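Notebook, test kitchen, Hiltton building
June 2019

Satiety trial, porridge arm. Day 3.

Picked up where I left off, with oats on my sleeve. Rallon protocol says the participant eats one bowl, slowly, no phone, no reading, and scores fullness before, straight after, and every half hour until lunch. Fine on paper. In practice a grown adult left alone with porridge and no phone finishes it in under four minutes out of sheer boredom, then sits looking at the wall until the timer goes.

Tried the smaller spoons. Mean eating time went up a bit. So did the complaints. One participant wrote "I am not a baby" in the comments box and gave fullness a 10, which I take to be a protest vote, but it goes in the data like everything else.

Mwanahawa Nzioka thinks the scale is the trouble. Her point is that people score how full they think they ought to be after a bowl of something worthy. She wants to run the same weight of porridge under two names, one plain and one with "indulgent" in it, and see if the numbers move. I said that was a different study. She said it was a better one. We left it there and had toast.

Batch notes, so I don't have to work this out again:

Dry oats 50 g, water 168 g, milk the same again, pinch of salt. Water at 168 and milk at 150 sets like grout by the time the third bowl is served. Stir from the bottom. The hob ring at the back left runs hotter than its dial claims, so use the front one. Serve at 60 degrees by the probe. If it has a skin on it, start again, as skins get scored separately by people who feel strongly about skins.

Bowls: use the six matching ones only. The deep blue one makes the portion look mean and I've lost a morning's scores to it already.

Missing data: two of the 11.30 scores. Both people say they filled them in. Both sheets say otherwise. Marked as missing, not as zero (see the row in December, which I don't wish to have again).

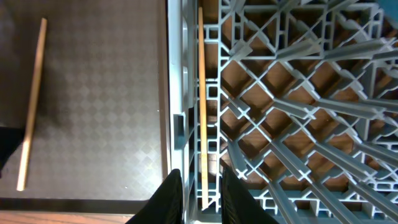 The Muli people rang about the snack diaries. They'd like them typed up by the end of the month and they'd like the handwriting "interpreted where necessary". I have one entry that says either "grapes" or "gravy", at ten at night, portion "a mug". I'm not interpreting that. It goes back to the participant.

Had a look at the Serkach questionnaire for the next round. Question 6 asks whether you enjoy your food "mindfully, moderately or not at all", as though those were three points on one line. Suggested splitting it into attention and enjoyment. No answer yet.

To do:
Order more oats, same supplier, same cut. Jumbo will not do.
Check probe in iced water before first batch.
Ask Mwanahawa to write her two-names idea down on one page so we can argue about it properly.
Try a fifteen-minute minimum at the table, with conversation allowed, and see who cracks first.
Find out who signed for the raisins. There are no raisins in this study.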